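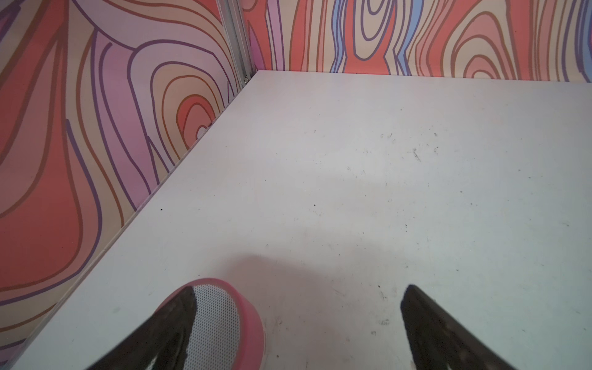

Vesard is a game about running a removals firm in a town where every street is uphill. You have a van, a trolley with one opinionated wheel, and a list of customers who swear the piano "comes apart quite easily". Wear and tear is modelled throughout, so your depot starts out clean and gradually picks up the scuffs of ordinary use. You can scrub them off between jobs, but it costs an hour of daylight and the rent is due.

Made by Prasen, published by Flelta. Out now on PC, with a console version to follow once the trolley stops falling through the floor on it.

What you get

The base game has the full town of Jurčo, which is larger than it looks on the map and a good deal steeper. Jobs run from a single armchair up to the emptying of a retired magician's house, where you are advised to read the labels on the boxes. There are 200 jobs in all, each of them hand-written. We did try generating them, and the computer kept asking players to deliver a bath to itself.

Play alone or with a friend. Co-op is for 2 players, online or on the same sofa, and both of you have to hold the wardrobe. Voice chat is supported. You may prefer to switch it off on the stairs.

Difficulty can be changed at any time from the pause menu. "Gentle" removes the damage bills and most of the rain. "Ordinary" is how we play it. "Bank Holiday" adds traffic.

Deluxe edition

Includes the base game, the soundtrack (mostly brass, some of it in tune), a digital book of early sketches and three extra vans. The vans handle differently from the standard one, mainly in the sense of handling worse. The ice cream van plays its tune whenever you reverse and there is no setting for this.

Boxed copies

Flelta is making a single run of 3,000 boxed copies. In the box are a disc, a fold-out map of Jurčo and a pad of carbon-paper receipts that you can fill in for your co-op partner when they drop something. Boxes ship from May. Orders are limited to one per household, and living in a shared house doesn't make you several households.

Good to know

A controller is recommended. Mouse and keyboard work, although steering the trolley with them has been compared to signing your name with a broom. Saves carry over from the demo, along with any debts. Subtitles can be resized, and every timed job can have its clock turned off without losing the achievement.

Refunds follow the rules of whichever shop you bought it from. If the piano is stuck in the stairwell, hold both triggers and walk backwards.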